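Firkumeo Sornik Pair — hand-held teaching grippers

Home / Teaching tools / Hand-held / Sornik Pair

Order code 3343
In stock, ships from Tinville
£3797 the pair, excluding VAT
Left and right sold together. We do get asked for just the one. Please see the spares page, and think about your other hand.

Overview

The Sornik Pair is for people who need to show a robot how to do something and have grown tired of showing it with a joystick. You hold one gripper in each hand and you do the job. Pick the thing up, put the thing in the other thing, fold it, close it, turn it round. The movement of your hands and the opening of the jaws are recorded as you go, and the recording comes out in a form your training code can read without a weekend of persuasion.

There is no arm attached. If you have spent a winter steering a real arm from a leader arm bolted to a desk, you will know what that means for your shoulders, and also for your desk. You can take the Pair to the kitchen, the stock room or the floor, and the floor is where a surprising amount of teaching gets done.

What it does

Each gripper carries a marker cube at its base, printed on its outward faces, so that the tracking has something to look at whichever way you twist your wrist. The cube is bigger than people expect. We made a smaller one. It looked lovely in the brochure and vanished every time the operator reached sideways, so we went back to the big one and redid the brochure.

The tips are black, pointed and replaceable. They are narrow enough to get inside a divided carton or under the flap of an envelope, and soft enough at the end that a paper cup will forgive you. Squeeze the handle and they close; let go and they open. There is no force feedback motor. You feel the object through the linkage, the way you do with kitchen tongs, and most operators are useful within the first hour.

Each gripper weighs 420 grams with the cube fitted. That sounds like nothing and is nothing, until about mid-afternoon. We suggest swapping operators before anyone starts to go quiet. 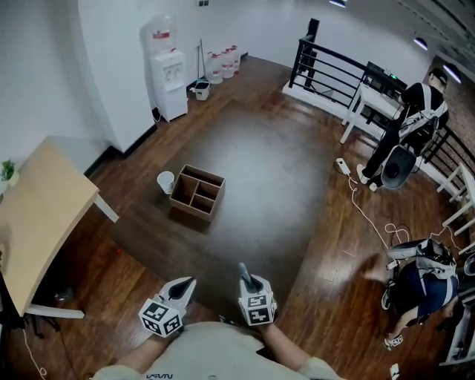
The Sornik Pair in use over a partitioned carton, from the operator's side.

Working with two hands

Two-handed jobs are where steering by remote control tends to fall apart. One arm holds, the other arm does, and the poor soul at the controls has to be both of them at once through a pair of sticks. With a gripper in each hand you already know how to do this, having practised since you were small. The left steadies, the right fetches, and they swap over without a meeting.

Both sides share one clock. Recordings from left and right line up when you open them, and you don't have to clap at the start of every take, although Gerrit Ngcobo in our support team still does and we have stopped mentioning it.

Several operators can work in the same room. Each pair has its own set of marker codes, so the software knows your left hand from the left hand of the person crouching behind you. Tell us when ordering how many pairs will share a space and we will send sets that don't clash. If you forget, we can post replacement cube faces, which are a five-minute job with the key supplied.

Setting up a room

You need less than you might think. A clear patch of floor or a table, decent light, and power within reach for whatever you record on. Shiny floors are fine. Direct sun on the cubes is not, so draw the blind or move along a bit.

Do leave some ordinary clutter about. A policy taught in a bare white room will be very good at bare white rooms. Move the box between takes. Put the cup on the other side. Change operators too, as everyone has a habit, and a robot will copy yours with touching loyalty, including the little pause where you wonder whether you left the oven on.

Keep the takes short. Start with the grippers in view and apart, do the job once, stop. If you drop something, carry on and pick it up again; the software lets you tag the take as a recovery, and those are worth having.

In the case

Left and right gripper, cubes fitted
Spare tips, one set per side
Replacement cube faces and hex key
Wrist loops
Charging lead, long enough to trip over, so please don't
Printed quick start, English and French

Specification

Weight: 420 g each
Length: 158 mm, handle to tip, cube excluded
Jaw action: hand squeeze, spring return
Tips: black, pointed, push fit
Tracking: marker cube
Sides: left and right, not interchangeable
Software: Bataineh recorder, licence included

What customers ask

Can I use it to steer a live robot? Yes, with the Bataineh live add-on, though the Pair is happiest recording. For live work, keep the robot at half speed until you trust each other.

Will it fit small hands? The handle has two reach settings. Nour Karaki, who designed it, has small hands and strong views, and the shorter setting is hers.

Does my robot need the same tips? It helps a great deal. We sell matching tips with adaptor plates for the common wrists. If yours is an uncommon wrist, send a drawing to Imad Moussa on the order desk and he will tell you kindly whether there is any hope.

Can I wash it? Wipe the tips with a damp cloth. Keep water off the cubes, and keep the whole thing out of the dishwasher. We added that sentence in January.

Delivery and returns

Orders placed before 2 pm go out the same day. You may return the Pair within the month if it doesn't suit, with all the cube faces, in the case it came in. Loan sets are available for teaching labs; write to Nabil Daher with the length of loan and the number of operators.

Related items: Sornik tip set, Sornik robot-side adaptor, Bataineh live add-on, padded kneeling mat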